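Tuesday, a bit after nine at night

Kids are down, dishwasher is going, and I finally have the kitchen table to myself, so let me get this written before it leaves my head.

I spent most of the afternoon reading the Fothergill patent again. Yes, again. I know I said in the last entry that I was done with it. But Dean Whiteley sent me a note over the weekend asking whether I'd looked at the continuation, and no, I hadn't, I didn't even know there was one! So there went my Tuesday.

For anyone just wandering in: this is the one about the sourdough cultures. Fothergill is a starter company (the flour-and-water kind, although I guess also the other kind) and they filed on a method of drying a mixed culture of wild yeast and lactic acid bacteria so you can ship it in a packet and wake it up at home. Which, fine. My grandmother dried hers on waxed paper on top of the refrigerator and mailed it to her sisters in envelopes, and I have the letters to prove it. I've been stewing over this since spring.

The first patent is narrower than I'd been telling people, and I need to own up to that. When I first read it I went straight to the abstract and got mad, and the abstract makes it sound like they own dried starter, period. They don't. The abstract isn't the part that counts. The part that counts is the claims, and claim 1 has a temperature range and a particular carrier in it and a whole business about the ratio of one strain to another. If you're smearing starter on parchment and leaving it on the counter, you're nowhere near it. I've had at least one very worried email from a lady who sells dried flakes at her church bazaar, and I wrote her back tonight and told her I'm not a lawyer but I'd go ahead and sell the flakes.

The continuation, though. That's the one Dean was fussed about and now I'm fussed too. A continuation is where you go back to the same original paperwork and ask for a different set of claims out of it. It's perfectly legal and companies do it all the time. What bugs me is that in this one the carrier has dropped out of claim 1 altogether. The temperature range is still in there but it's wider. It's only an application so far, so it hasn't been granted, and the examiner may well knock it down to size. I hope so. I'd like to send the examiner my grandmother's letters.

You can kind of do that, by the way! Dean says there's a way for an outside person to send in printed material while an application is still being looked at, with a short note on why each thing is relevant. There's a window for it and I have to figure out when ours closes. He thinks old cookbooks and extension pamphlets would be stronger than family letters, being published and all, and I suppose he's right, but it stings a little. The letters have drawings in them.

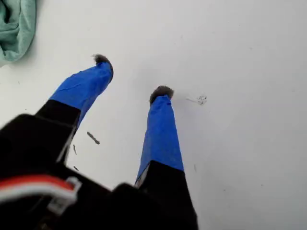 Blue tape on the fingers, white all behind.

So tomorrow's job is the library. They have a run of home economics bulletins in the basement, and I remember seeing a page about drying "ferment cakes" when I was down there looking for something else. I didn't write down which one, naturally. I'm taking a thermos and a sweater because it is freezing down there even in July.

Other mail. Roughly 50 messages since I put up the last entry, which is a lot for me, and I've answered maybe half. A good many are about a petition that's going around saying a company called Clistel is trying to patent kombucha. I don't think I'm going to sign it, and I want to say why, because a couple of you were disappointed in me.

I went and looked. What Clistel has is a patent on a vessel. It's a jar with a funny lid, basically, and a sort of shelf inside for the culture to sit on. You can brew all the kombucha you like in any jar that isn't that jar. The petition doesn't give a patent number anywhere, and when I wrote to the address at the bottom to ask for one I got back a form letter thanking me for my support. That's two strikes in my book. If you get one of these, ask for the number and then go read the claims yourself. They're written in that awful one-long-sentence style but you get used to it. Read it out loud, it helps. I read them to the dog.

What I worry about is that when everybody gets hollered at over a jar lid, there's no hollering left for something that matters. The Lukenholm business is a lot closer to what I'd call a real grab, and I've had exactly 2 emails about it. They've got claims to strains that came out of people's kitchens, from a call they put out asking home bakers to mail in samples "for science." I sent one in! So did my neighbor. I dug out the form we signed and there's a line on page 3 about assigning rights in any derived materials, in the kind of print you need a flashlight for. I'm going to type the whole form up and post it here as soon as my wrist stops aching. If you mailed them a jar and still have your copy, please check whether yours has that line too. I've got a hunch the wording changed partway through.

Oh, and somebody asked about Tristovex. I don't know! I've seen the name on two filings and I can't tell yet if it's its own company or just a name Lukenholm holds things under. One of the filings is 293 pages long and I got as far as the strain tables before I had to go stir the soup. If anyone out there likes reading strain tables, you would make me very happy.

About the discussion group. I've gone back and forth and I think I'd like to keep it to email for now, small, with people who'll read the documents before they write in. You don't need any background. I taught second grade. Just send me a note with what you bake or brew or culture and which filing you'd be willing to take a crack at, and I'll put you on the list.

My own starter is being sluggish, speaking of which. I fed it rye last night and it just sat there looking at me. I moved it over by the stove and I'll give it until morning.

Dishwasher just stopped. Going to bed. Need to remember quarters for the library copier.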